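Clodura: Condensation in Unheated Storage Units
Group project report, second semester
Submitted Jun 18, 2025

1. Background

Moisture damage is a common complaint among people who rent unheated storage space. Warm, damp air enters when the door is opened, and water settles on the coldest surface it meets, normally the sheet metal of the wall or roof. The Clodura project set out to compare two low-cost ways of limiting this: a fixed vent near the roof line, and a tray of drying salt placed on the floor.

2. Method

Two identical steel units on the Pikeck site were used. Unit A was fitted with the vent and Unit B with the tray. Both were left closed apart from one opening of ten minutes each morning, which was meant to copy normal use. Humidity and air temperature were logged every 12 minutes for 35 days, starting in October. Wall temperature was taken by hand with a contact probe, always at the same marked point.

The loggers were checked against each other before the trial by leaving them side by side in a sealed box overnight. Their readings agreed to within 2 per cent relative humidity, and no correction was applied.

3. Results

Unit B was drier than Unit A during the first week. After that the salt was close to saturated and the difference became small. Replacing the salt restored the effect, but only for a few days. Unit A followed the outside air closely and showed no long wet periods, although short peaks were recorded on foggy mornings.

Condensation on the wall was noted on roughly 40 per cent of the morning visits to Unit B and less often in Unit A. The exact figure for Unit A is uncertain -- the record sheet for the fourth week was incomplete, and those visits were left out of the count.

4. Materials and surfaces

Ribbed metal has a larger surface area than flat sheet of the same width, and water tends to collect along the lower side of each ridge. Plastic parts warm and cool more slowly at the surface and were not measured.
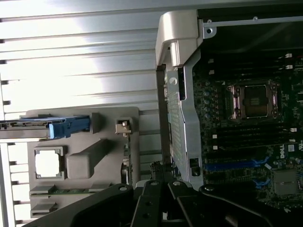 Figure 1. Ribbed metal surface with a grey plastic panel and blue latch.

5. Limits of the work

Only one unit was used for each method, so differences between the units themselves cannot be ruled out. Both were empty throughout. Stored furniture or cardboard would take up and release moisture, and the results should not be applied directly to a full unit.

6. Further work

A repeat with the two methods swapped between units is planned. The cost table prepared in Gestix will be extended to include replacement salt -- this was left out of the first version.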